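We use cookies to improve your experience on this site. By continuing you accept our cookie policy. OK

Summer hours and the stair count

Jun 23, 2022

The Wednesday group is moving to 5:30 for the summer. It was already bright when I parked yesterday, and by the last set the concrete at Medeiros Field was giving off heat. A few people asked for six on the dot to stay, and I get it, but most of the group has to be at work by eight and would like to shower first. We go back to the old time at the end of August.

I have been going to this thing for a little over two years. It's free, you don't sign up, and you can leave when you want. We run the bleachers on Wednesdays and the hill on Jelley Street on Fridays. In the winter we might get nine people. Yesterday the whole lower section was full and we had to split into two directions, up on the odd aisles and down on the even ones. It worked fine after the first lap, when people stopped running into each other.

I've been keeping a stair count since the spring. I don't wear a watch that does it for me. I know how many steps are in each aisle and I mark the aisles on an index card when I get home, which means I sometimes lose one. These are the last three Wednesdays:

June 8: 1683 (left early, dentist)
June 15: 2565
June 22: 3086

The last one is my best so far. I didn't set out to do it. I got behind two women who were talking about kitchen tile the entire time and I just kept their pace. My calves were bad this morning and I took the elevator at work, one floor.

I've also been trying to drink more the night before. Coffee at five in the morning and nothing else was giving me a headache by ten. Two glasses with dinner and one before bed seems to be enough. I do get up once in the night now.

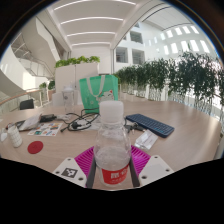

Shoes

I replaced mine last week. The old pair had gone smooth under the ball of the foot, and on metal stairs you notice. I went to Fumeo because it's on my way home, and they let me go up and down the back steps of the store in three different pairs. I bought the least exciting ones. Half a size up from what I usually wear, and my toes don't hit the front coming down anymore.

If you're new and only have one pair of old sneakers, come anyway. Plenty of people do the whole thing in whatever they mow the lawn in.

The Likeck trip

A group of us is driving over to Likeck in August to do their Saturday workout. There are 5 seats left between the cars. They do a loop around the reservoir with squats at every bench, and I'm told there are a lot of benches. We leave from the Medeiros lot at a quarter to five, and there's breakfast after. Leave a comment if you want a seat and say whether you can drive.

Friday is the hill as usual. Park on the church side, because the other side is being repaved through next week.

7 comments | 12 shares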